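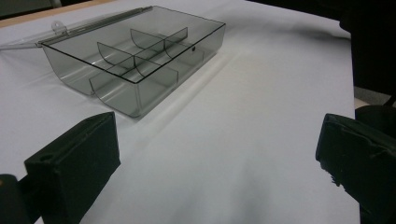
Gray compartment box, lid open

Loken Classic Roller Ski, Model 474
Supplied by Asell Nordic Equipment to clubs, schools and individual skiers

Overview

The Loken Classic is a roller ski for dry-land training in the classic technique. It is intended for skiers who train on paved roads and paths between snow seasons and who want a ski that feels close to a groomed track under the foot. The model has been part of the Asell club program for several seasons and is the standard classic roller ski at the Bermúdez Training Center, where it is used by junior and adult groups from spring until the first snow.

The current version replaces the earlier Model 474 with the riveted fender. The frame has not changed. The rear fork has been made stiffer, the fenders are now held with screws, and the front wheel is supplied without a bearing lock. Spare wheels bought for the earlier version will fit.

Frame

The frame is a box-section aluminum beam with a slight arch under the binding. The distance between the axles is 59 cm. Skiers who have trained on a shorter frame will notice that the Loken Classic holds a straight line more readily on descents and asks for a wider step in corners. A session or two on level ground is recommended before the ski is taken onto hills.

The top surface is flat for the full length of the binding area and is not drilled at the factory unless bindings are ordered with the skis. The skier's balance point should be marked before drilling. The mounting line engraved on the side of the frame is suitable for most adults. Lighter skiers and those with small feet may prefer the binding set slightly forward of the line.

Wheels

Each ski has two rubber wheels, 50 mm wide. The rear wheel contains the ratchet that allows the skier to kick, and it must always be fitted with the arrow on the hub pointing toward the tip. Wheels are sold in three speeds:

Slow – for technique work, beginners and hilly terrain
Medium – supplied as standard
Fast – for race preparation on closed courses only

All wheels on a pair should be of the same speed and of similar wear. Clubs that buy in quantity are advised to mark each pair and keep it together. Mixing one worn pair with one new pair is the most common cause of complaints that a ski pulls to one side.

Bindings

The frame accepts any classic binding that is fixed with screws. Plate systems can be used if the plate is no longer than the flat part of the frame. Asell mounts bindings at no charge when they are ordered together with the skis, and the customer should state the boot size and boot sole system on the order form. Skis with mounted bindings cannot be returned unless there is a fault in the ski itself.

Boots used on snow may also be used for roller skiing. Many skiers keep an older pair for the summer, as grit wears the sole and the toe bar.

Poles and Tips

Snow baskets are not suitable for pavement. Poles should be fitted with a hardened roller ski tip, sold separately under the Histine name in two shaft diameters. Histine tips are glued with ordinary hot-melt adhesive and can be removed by warming the ferrule gently in hot water. An open flame must not be used on a carbon shaft.

Most skiers use the same pole length as in winter. Because the foot stands higher on a roller ski than on snow, some classic skiers will want a slightly longer pole. It is worth testing this with a borrowed pair before cutting anything.

Tips should be sharpened often. A dull tip slips on smooth asphalt and places a heavy load on the elbow and shoulder. A diamond file is suitable – a steel file will not cut the point. 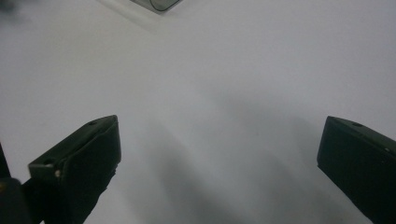 Before Each Session

The following checks take a few minutes and should be carried out by every skier, including those who share club equipment.

1. Turn each wheel by hand. It should run freely and without noise.
2. Try to turn the rear wheel backward. The ratchet should hold at once.
3. Check that the axle bolts are tight.
4. Check that the fenders do not touch the wheels.
5. Close the binding on the boot and lift the ski. There should be no play.
6. Inspect the pole tips and straps.

A ski that does not pass should be set aside and labeled. Group leaders should not allow repairs to be improvised at the roadside.

Where and How to Use the Ski

The Loken Classic has no brake in its standard form. Speed is controlled by the choice of route, by a snowplow on gentle slopes and by stepping off onto grass where this is safe. Skiers should not begin a descent unless they can see its end and know that it is clear. A calf-operated brake is available as an accessory and is required for all junior groups using club skis from Asell.

A helmet, gloves and eye protection should be worn at all times. Bright clothing is strongly advised, and a reflective vest is required at dusk. Local rules on the use of public roads differ from town to town, and it is the responsibility of the skier or club to be familiar with them.

Wet leaves, painted road markings and expansion joints call for particular care. The ratchet may grip less well when the road is wet, and kicks should be kept short. Sand left from winter road treatment is best avoided altogether.

Care and Storage

Wipe the skis with a damp cloth after use. Pressure washing forces water into the bearings and voids the warranty on them. After a session in rain, remove the wheels, dry the axles and leave the parts at room temperature overnight.

Front and rear wheels cannot exchange places, but the left and right front wheels should be switched when wear becomes uneven, and the rear wheels likewise, with the arrows kept pointing forward. A wheel should be replaced when the wear groove is no longer visible.

Skis should be stored indoors, on their sides or hanging. Rubber that has stood under load all winter develops a flat spot, and the resulting vibration does not always go away.

Club Orders

Clubs and schools may order from a minimum of six pairs. Orders received before the end of February are delivered ahead of the dry-land season. Each club order includes one set of hex keys and a printed maintenance card. Larger programs may request up to 100 numbered labels for marking skis and poles.

A loan pair is available to any registered club for one week. The club pays return shipping.

Warranty

The frame and forks are covered for two years against faults in material and workmanship. Wheels, bearings and pole tips are wearing parts and are covered only for faults present on delivery. Damage from collision, from incorrect drilling or from use off pavement is not covered.

Contact

Questions about sizing, mounting and club terms should be addressed to Shanti Mittal, Equipment Services, Asell Nordic Equipment. Please give the model number and, for skis already in use, the serial number stamped under the rear fork.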